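Snack Box Saturday

Saturday, August 8, 2020

Hello again from the spare room! I promised a few of you that I'd put up a page about the snack boxes, so I'm finally doing it. If you're new, I make up small boxes of things to eat and mail them to my cousins and to a couple of old friends from when I lived in Cleltdale. It started as a birthday thing and then everybody's birthday turned into everybody's regular Tuesday, and now I keep a shelf in the closet just for wrappers and tape. I am not complaining, I love it.

The shopping for this round came from three places. The savory stuff is mostly from Wanigasekara, the little grocery two streets over, where I can lose an hour in one aisle if I'm let alone. The sweets are from the big supermarket on the ring road. And then there's whatever I had left over from last month, because I always buy too much and then forget which drawer I put it in.

I do all my packing on the bed. The kitchen table is too small and somebody always wants to eat at it, and on the bed I can spread everything out and crawl around it with the tape between my teeth. The sheet is the pink and white one with all the cats and hearts on it, which my niece picked out and which I have become very fond of (she says it is wasted on a grown-up — she may be right).

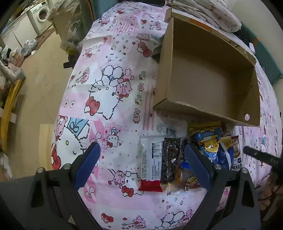

Box open, snacks out, nothing packed yet. The blue one with the yellow bear is going on top!

So, a word about what goes in. I like a mix of crunchy, chewy and chocolatey, and I like at least one thing the person has never tried. The bar in the white wrapper with the red end is the sensible item. Everyone gets a sensible item. Then there's a clear packet of dried food, which I always tuck down the side so it doesn't get squashed, and the little orange-brown packet, which fits in any gap you've got left. The pack with the chocolate pastry on it is the one I'd fight you for. I bought a second one for myself and it did not make it to the weekend.

The bear goes on top because you want a friendly face when you open the flaps. My aunt once got a box where I'd put the wrapping paper on top and the good things underneath, and she called me to ask why I had mailed her paper. Lesson learned.

About the box: I save every cardboard box that comes into this house, and I mean every one. Plain brown is best, with decent side walls. I don't mind a hole in the side, I just put a strip of tape over it from the inside and another from the outside. If it's a bigger hole I cut a patch out of a cereal box. For years I bought new mailers from Makska and they were very nice, but they cost more than what I was putting in them, and that got silly.

Weight is the thing that catches me out. My limit for the cheap rate is 2 kilos, and I never get near it with snacks, but the next step down is 500 grams and I always, always go over that one. The last box came out at 575 on the kitchen scale. I took out a cookie, and then another cookie, and then I just paid the extra and put both cookies back. The one before that was 938, but that had a jar of jam in it, so I only had myself to blame.

For padding I use whatever is soft and clean. Old tissue paper, a tea towel if it's going to someone who'd like a tea towel, once a pair of socks. Chips and anything puffy can be their own padding if you stand them up along the walls. Please don't use shredded newspaper with chocolate, I did that one hot August and the chocolate came out with the sports page on it.

Two boxes are going to Hellau after this one, and for those I need to find things with no nuts, so if you have a favorite, leave it in the comments. I'm also looking for something sour. My cousin's boys have started saying my boxes are too sweet — the cheek of it!

I'll add more pictures to this page once the next lot of shopping is in. Right now I need to go find the tape, which I had in my hand ten minutes ago.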